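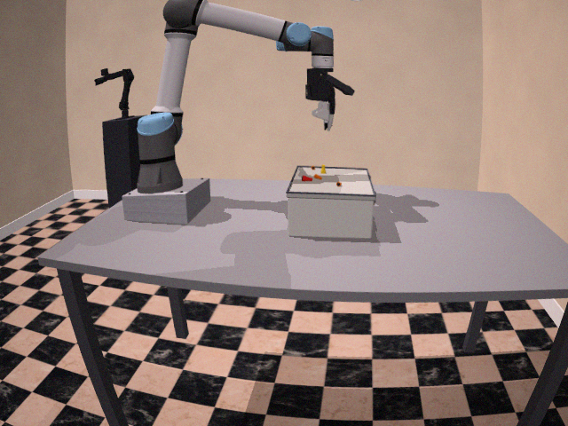
Why does a floor drain that nobody uses start to smell? The water in its trap has evaporated, and sewer air is coming up through the opening.

A trap is the U-shaped bend under the drain. It holds a plug of water, and that plug is the only thing between the room and the pipe. Plumbers call the height of the plug the trap seal. Most of the ones I see are 2 inches deep.

Sinks and showers refill their own traps every time they run. A floor drain in a utility room gets water when something leaks or somebody mops. In a heated basement in February, with dry air moving over the grate, the seal can be gone before the month is.

First test: pour in half a gallon of plain water, slowly. Leave the room for an hour with the door closed. Go back and smell. If the odor has cleared, the trap was dry and you can stop reading at the next post.

To slow the next dry-out, add a few ounces of mineral oil after the water. It floats on top and cuts evaporation. Don't use cooking oil, it goes rancid. Don't use motor oil in any drain for any purpose.

If the smell is still there after refilling, shine a flashlight down the grate. You should see a reflection. A reflection with an odor means the air is getting in somewhere else. No reflection a few minutes after pouring means the trap isn't holding.

The somewhere else is usually the cleanout. Many floor drains have a side port that bypasses the trap so a cable can reach the line. It's supposed to have a plug in it. Previous owners take the plug out, clear a clog, and put the grate back on without it.

Elsa Hovland had one of these in her place on Kandby Road. She refilled the trap every week for a winter. The plug was sitting on a shelf in the same room, in a coffee can with the spare hinges.

Measure the port before buying a plug. Pipe size is nominal and won't match your tape measure exactly. A rubber expansion plug with a wing nut is easiest on an old port with damaged threads. Tighten by hand until it stops turning in place, then give it another half turn.

Next possibility: the seal is being siphoned out. A large slug of water moving down the line pulls air behind it, and if the vent is blocked it pulls your trap water instead. The sign is a gurgle at the floor drain when a washer or tub upstairs empties.

Check by filling the trap, marking the water level on a stick, and running the washer through one drain cycle. Mark the stick again. A level that drops in one cycle isn't evaporation. That goes to whoever can get at the vent.

Trap primers. A primer is a small valve tied to a cold water line. It sends a little water to the trap when the pressure changes. Commercial buildings often have them. They clog with mineral scale and then sit on the wall for years looking fine.

Nestor Galang looks after a building on Ocampo with 12 floor drains and a primer for each. He opened them all last winter and 5 were passing water. He now walks the building with a bucket on the first of the month and treats the primers as a bonus.

Waterless inserts: a rubber sleeve that drops into the drain body, opens under flow, and closes after. They work if the drain is clean and round inside. On rough cast iron the gasket leaks. Hair and lint will hold the flap open. Take it out and rinse it twice a year.

I tried the Trastar sleeve in my own laundry room, 28 months so far. No odor. It drains slower than the bare grate did - noticeable with a full mop bucket, fine for anything smaller. If the drain is there to catch a burst water heater, think about that flow before you fit one.

Things that don't fix it: bleach, baking soda and vinegar, scented blocks hung under the grate. They treat slime on the drain walls. Slime does smell, but it's a sour smell close to the grate. Sewer air fills the room.

Taping over the grate does stop the smell. It also stops the drain. Selvaraj Herath asked if a removable cover is OK - for a few days while you wait on a part, yes, if you remember it's there.

Persistent rotten egg odor with a full trap, a tight plug and a clear vent: suspect a cracked pipe under the slab. A smoke test will find it. Get that done before anyone quotes you for breaking concrete.

Next thread is on backwater valves, and why the one in your basement probably hasn't been opened since it went in.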